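Notebook, September
Crash reconstruction, Gallagher intersection job

Started on the skid and debris measurements from the two-vehicle collision. Tín had already pulled the survey points into the Clekton drawing, so I worked from his sheet and did not re-enter anything. Grid origin is the storm drain on the northwest corner. Please leave it there, we moved it twice on the last job and the drawing never lined up again.

Vehicle 1 is the sedan, eastbound. Vehicle 2 is the pickup, southbound, turning left according to the driver. First contact is front left corner of the sedan to right front wheel of the pickup. The gouge in lane 2 fits that. It starts 15 feet past the stop line and runs southeast.

Download from the sedan's module came through on the second try. First attempt dropped out partway and the Vasteck reader gave a checksum error. Swapped the cable and it went fine. Speed at five seconds before impact was 40 mph, brake off. Brake comes on in the last second only. No download from the pickup, module not supported by our reader. Cormac is asking the other shop if they can read it.

Signal timing: the city sent the phase chart but not the log for that afternoon. The chart alone doesn't tell us who had green. I wrote back asking for the log and for the detector status, as one loop on the south approach has an open repair ticket. No reply yet.

Drag sled runs. Did these at the yard on the old asphalt, not at the site, so they are only good for checking the sled. The load cell read 913 with the calibration weight on, should have been 900. Zeroed it, ran it again, same number. Checked the hook and the strap and found nothing wrong. I am not using any friction values from the sled until this is sorted out. For now the drawing carries the book range for traveled dry asphalt, low and high both shown.

Tín thinks the load cell bracket is bent. He may be right, it was dropped on the Flostix job. Spare bracket is in the second drawer under the bench, no label on it.

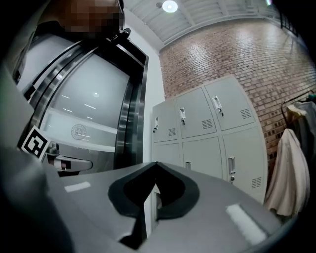 4:20 p.m. Put the spare bracket on and reran. Reads 900 now, three pulls in a row. Old bracket is in the scrap bin, leave it there until I have written up the error for the file. Any sled numbers taken since the Flostix job need a second look. Cormac has the list of which ones those are.

Momentum check, rough. Using the book range and the rest positions, the sedan comes out close to the module speed at the high end of the friction range and low at the other end. Pickup speed moves a lot with the approach angle. Two degrees either way changes it more than I would like. Need a better angle from the damage profile before I write any number down for it.

To do:
Crush measurements on the pickup, tow yard opens at 8
Ask again for the signal log
Sled runs at the site with the new bracket, need a lane closure for that
Headlight bulbs from both vehicles, bag and label separately
Tín to recheck the rest position of the sedan's rear axle, two points on the sheet have the same number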